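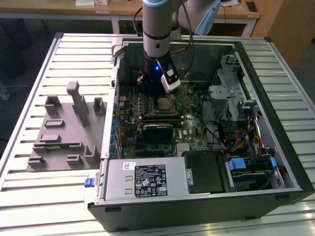

Can a small repair workshop really make use of a robot arm? For a good many of them it can, provided the same sort of job comes round often enough to be worth the setting up.

That was my feeling after an afternoon with the Kirkow bench kit, which is put together in Altach and aimed at people who take old office computers apart for a living. It is offered on hire as well as for sale, and I rather like that, as a small firm can try it through the winter and send it back in spring if it hasn't earned its corner.

The arm comes down over the opened tower from above, with a sensor module on the wrist tilted towards the motherboard, and the grey printed fixture plate sits on the slatted table to the left of the case. A Dell desktop laid on its side makes a good test, I think - all those orange and yellow power cables, and blue tabs on the drive bay that a person would go for without a thought.

Setting up took us 92 minutes, most of them spent with the handbook (friendly, but oh, it does go on!). Kirkow includes 2 fixture plates and 3 training visits in the hire price. I'd have liked another visit, and a shorter handbook.

The rival kit from Dosgate is cheaper and comes with a neater screen, though its plates have to be ordered separately and ours took until July to turn up.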